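Pretodora (software)

Pretodora is a software package for learning and running two-handed manipulation tasks from human demonstrations. It covers recording, alignment of the recorded signals, training of a control policy, and playback of that policy on a pair of robot arms. The first public version was released on 27/12/2018 by a small group led by Nisreen Khalaf and Ignacio Escobar. Its makers call it a general tool for household work. That claim rests mostly on tasks with cloth, and on a narrow set of those.

Background

The package grew out of Hamard, an earlier planner that worked from a geometric model of each object. Hamard coped well with boxes and bottles but had no useful way to represent a towel or a shirt, whose shape changes whenever it is touched. Escobar's answer was to drop the object model and learn directly from what a person does with their hands. The idea was not new, and the early papers say less than they might about how much was taken over from others.

Design

The software has two main parts. The recorder collects camera images along with the position and opening of each gripper, and stamps them with a shared clock. The learner takes these recordings and fits a policy that predicts a short run of movements from the current images. A third part, the checker, was added later to throw out recordings in which the tracking of either gripper was lost.

Demonstrations are made with hand-held grippers, so no arm is needed while recording. This is cheaper and quicker than steering a robot from a distance. It also allows a person to reach in ways that an arm fixed to a bench may be unable to copy, and the software deals with this only in part. Movements outside the arm's range are clipped to the nearest one it can make, and users have complained that the clipping is done silently.
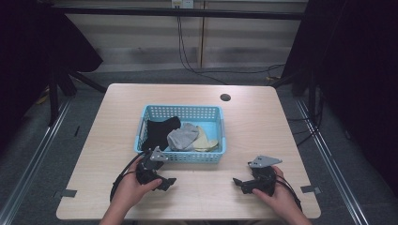

Hand-held grippers at a table with a basket of cloths.

Cloth in a basket is the task most often used to show the package. Pieces lie over and under one another, and the camera has to find an edge that can be pinched. Pretodora does no separate detection of edges or layers. Whatever the policy knows about them must come from the recordings, which makes failures hard to trace. A gripper that closes on nothing could point to poor perception, a late clock or too few demonstrations, and the log files do not distinguish between them.

Evaluation

The makers reported a high rate of success after training on 1,000 demonstrations. The test cloths came from the same set as the training cloths, and the tests were run on the same table. Aitana Paredes and Bonifacio Figueroa repeated the work at Cumcombe with 29 cloths the policy had not met. It finished the task with 13 of them. Khalaf replied that the lighting at Cumcombe differed from that used in training, a fair point that does little for the claim of general use.

A further dispute concerns what counts as success. In the original tests a trial passed if the cloth left the basket, whether or not it was then laid flat. Candela Benítez proposed a stricter rule, under which the cloth must also be released inside a marked area. Version 2 supports both rules but keeps the looser one as its default.

Related software

Magalhães, a separate package, reads Pretodora recordings and adds a viewer for comparing the two gripper paths side by side. It has no learner of its own. Several users keep it for finding clock errors, a job the Pretodora checker was meant to do.

Contact | Copyright and terms of use | Back to top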